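Computer case (tower)

A tower case is an upright enclosure for the main parts of a desktop computer. It holds the motherboard, power supply, expansion cards and drives. The side panel comes off for service, and the case is usually laid flat while parts are fitted or removed. In many business models the drives sit in plastic caddies that slide into a cage without tools. The processor socket is closed by a retention plate and lever.
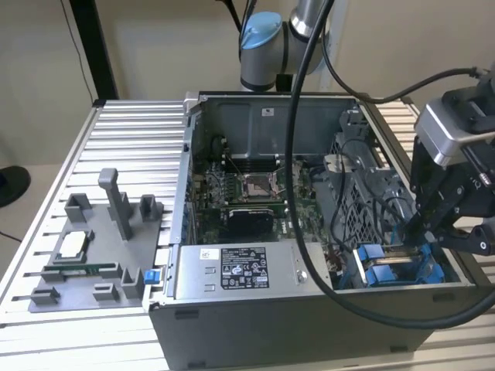 Open tower case on its side, with empty CPU socket and blue drive caddies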